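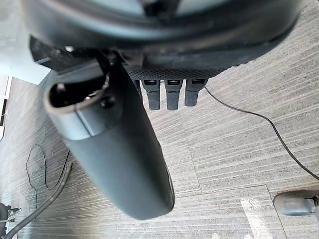 *Lakshmi Varma | Members' newsletter, June 2025*

So the big sort-out of the back store has finally begun, and I've got the dust in my hair to prove it! If you've been in to borrow anything lately you'll know what it was like (hoses in with the extension leads, adaptors in biscuit tins, a whole crate marked MISC in Raimo's handwriting, which he denies). I said at the October meeting I'd have a go at it, and then winter happened, and then Elínborg very kindly reminded me. Twice.

We started with leads and hoses as they're what everybody asks for. Anything that plugs in has gone on the left-hand shelves at Kallis, and anything that carries air or water is on the right. Chia-hao wanted to do it by length and I wanted to do it by what it fits, and we had quite a long chat about that over the Garau biscuits. I won. Please put things back by what they fit!

The labels are the stiff white ones from Utex. I ordered a pack of 100 and I've already used most of them, mainly by spelling "corrugated" wrong. If yours is the lovely round handwriting I found on the old ones, please come and do the rest.

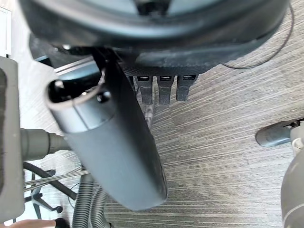 Anyway, the fittings. I had no idea how many sorts of grey connector there were in the world until I tipped the drawer out on the floor, and I still couldn't tell you what half of them belong to. Sólveig knows far more than me and has started a box of the stepped ones, wide end to narrow end, so have a rummage in there before you go and buy one. If you've got the other half of anything at home, bring it in, no questions asked.

Still to do: the top shelves, the paint, and that awful drawer of USB bits. The old Bech cupboard is going too, if anybody has a van and a strong back. I'd love company for any of it, even for an hour. Kettle's on from ten, and bring gloves, mine have gone missing somewhere under "hoses, short".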